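Print | E-mail

Test Operator, Gripper and Camera Comparison (two positions, fixed term)

Dernum is hiring two test operators for a comparison of parallel grippers, camera placements and arm controllers on a tabletop manipulation bench. The contract runs for three months from March, full time, on site. Gross pay is $3,110 per month. The positions report to Samira Atallah, test lead.

Background

The bench is used to measure how finger geometry and camera view affect pick-and-place results when the arm is driven by an operator. Two controllers are under test: Ritent, a hand-held input device with position scaling, and Harb, a leader arm that the operator moves directly. Each controller is run with every finger set under the same task list. A separate set of runs compares operation from the wrist camera alone with operation from the fixed cameras alone.

The planned total is 900 scored trials. Trials spoiled by a setup error are repeated and do not count toward the total. Trials in which the operator drops or misses an object are scored as they stand.

Bench and equipment

The arm works over a white tabletop with a black curtain behind it. Test objects include markers, toy food, a plush toy and a box with a slot in one face. Thin upright sticks stand near the front edge. They are treated as obstacles, and any contact with them is logged. Video from all cameras is recorded for the full length of each trial.

Operators should expect partial occlusion in every view. The wrist camera sees a large amount of gripper hardware in the lower part of its image and blurs during fast moves. The fixed cameras lose sight of objects behind the wrist. Part of the work is noting when the view, and not the fingers or the controller, limited the result.
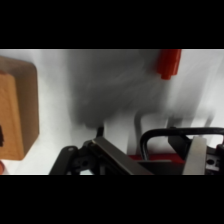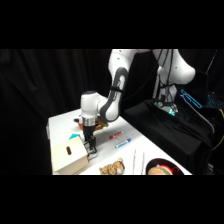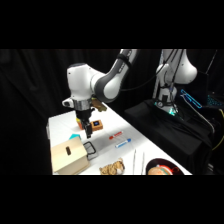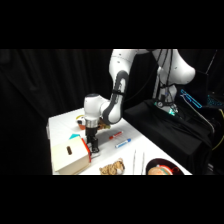

First picture: wrist camera. Second to fourth: fixed camera, gripper above the table, red-capped and blue-capped markers to its right.

Duties

- Set out objects according to the layout sheet for each trial and check their positions against the reference image.
- Mount and remove finger sets, check fastener torque, and run the open-close calibration after each change.
- Drive the arm with the assigned controller and complete the task within the time limit.
- Record the outcome, grasp attempts, unintended contacts and any controller fault in the trial log.
- Check that all camera streams are present and in sync before starting, and again at the end of the session.
- Review another operator's recordings and score them without access to the original scores.
- Report worn finger pads, loose cables and changes in lighting before continuing.

Operators do not choose the order of conditions. The order is generated in advance by Hustness, our scheduling and logging tool, and changes must be approved by the test lead.

Requirements

- Steady hand control and normal or corrected vision, including the ability to tell red from blue.
- Experience with repeated measurement work in a lab, workshop, inspection or quality department.
- Ability to follow a written procedure and to record deviations from it in clear English.
- Basic use of a Linux terminal: starting a program, copying files, reading an error message.
- Ability to sit or stand at a bench for sessions of up to two hours.

Earlier work with robot arms is useful but is not required. Applicants who have spent a long time with one type of controller should say so, as prior practice is recorded as a variable in the analysis. Programming is not part of the job.

Training and hours

The first week covers emergency stop procedure, finger changes, camera checks and practice runs on both controllers. Practice runs are not scored. Both operators must pass a short procedure check before running trials alone. Work starts at 8:30 a.m. and ends at 5:00 p.m., with an unpaid half-hour lunch break. There is no evening or weekend work.

How to apply

Send a resume and a one-page letter to Omar Majali, bench engineering, using the e-mail link on this page. The letter should describe one measurement procedure you have carried out many times and the errors you found in it. Shortlisted applicants will be invited to a bench session of one hour, which is paid.

Print this page | E-mail this page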